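Notebook, June – drinks table and sorting

Started at 8 with the leftover drinks things from the Escobar visit. Dayana had put everything on the white table the night before, so no carrying to do. The plan was to get it sorted before Javiera Paredes needed the table for the Clendier samples.

Sorting rule, same as last time:
PET bottles go together, caps stay on.
Aluminum goes separately.
Paper cups go by themselves. They are lined, so they do not go in with office paper. I got this wrong in the spring and Skokier sent the whole bag back.

Labels are still an open question. The Nerkirari sheet says to take full wraps off before the bottles go out, but Dayana Usuga says their driver has never checked. I would like that in writing. Pulling labels takes longer than everything else put together – the glue line tears and leaves a strip on the plastic.

Weighed the bag from the last round before starting: 852 g with the tie on. Wrote it on the tag and in the blue folder. The small scale drifts if the door is open, so close it first and zero twice.

Bottles on their sides, cups and a can:

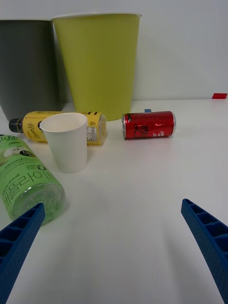
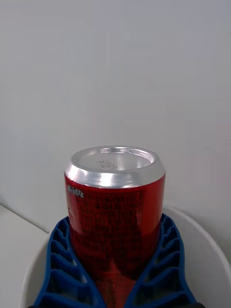
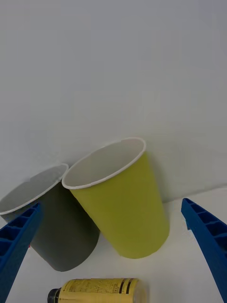 Javiera wants to keep any clean cups for mixing small amounts of paint. Fine by me, but they should live on the shelf by the sink and not in the drawer with the brushes. Ask her how many she really uses in a month. We still have most of a carton of 1,000 from the old supplier, plain white, and I do not want to store a second lot.

Liquid left in bottles: pour off at the sink before bagging, then rinse once. No need to dry them.

To do
Get 4 clear bags from the store room.
Ask Skokier if the cups can go in the same pickup as the cans.
New marker for the tags, the old one is finished.
Wipe the table with plain water only – the spray leaves a film and the Clendier tape will not stick to it.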